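4.3 Recording a demonstration by remote control

Read this section before you pick up the hand controller. The Bullora software will tell you that anyone can teach a task in minutes. Treat that claim with caution. You can record one in minutes. Whether the arm has learned anything is a separate matter, covered in 4.5.

Before you start

Do your first sessions in the simulator. Elif Naz Uysal, who wrote the original version of this chapter for Ameck, made every new operator finish 62 simulated grasps before touching the real arm, and we have kept her number.

1. Open the Eren control panel and choose Simulated Arm. Check the name in the title bar. The two modes look alike.

2. Load the practice set called Loose Rock. The pieces are uneven on purpose. Blocks and cylinders flatter the operator.

3. Switch to the wrist view and leave it there. If you practice with the overhead view, you will pick up information the trained model never gets.

4. Hold the controller still and press Zero. Wait for the tone.

Recording

5. Press Record, then bring the gripper in slowly with the fingers open. Stop when the rock is between the two fingers.

6. Look at the gap on each side. If one finger is much closer than the other, shift the wrist before you close. Do not let the closing finger push the piece into place. It works in the simulator more often than it should.

7. Close until the grip bar on the panel turns green, then hold for 2 seconds.

8. Lift, carry, and set down. Press Stop only after the fingers are open and clear.

9. Mark the take Keep or Discard straight away. Do not leave it for later.

Note: The panel shows a "demonstration quality" score after each take. It mostly measures smoothness. We have seen smooth takes score well with the rock missed completely – ignore the score and watch the replay.

Note: Large background objects in the practice set have no contact turned on. The gripper will pass through them. Real ones will not be so kind.

Caution: Never switch from Simulated Arm to Live Arm with the controller in your hand. Put it down, switch, and press Zero again.

How many takes are enough?

The Zestudeo training notes suggest 257 takes for a single pick. Our own August set had 1,776, and the arm still had trouble with thin, flat pieces. More takes of the same easy approach will not help much. Vary the angle, and keep some where you had to correct yourself partway in.

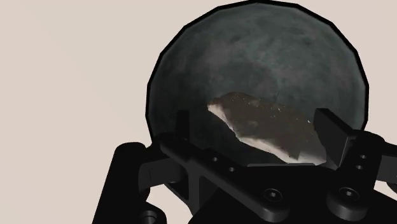
If you are tired, stop for the day. A tired operator's habits get copied along with everything else, and finding them afterward means replaying every take.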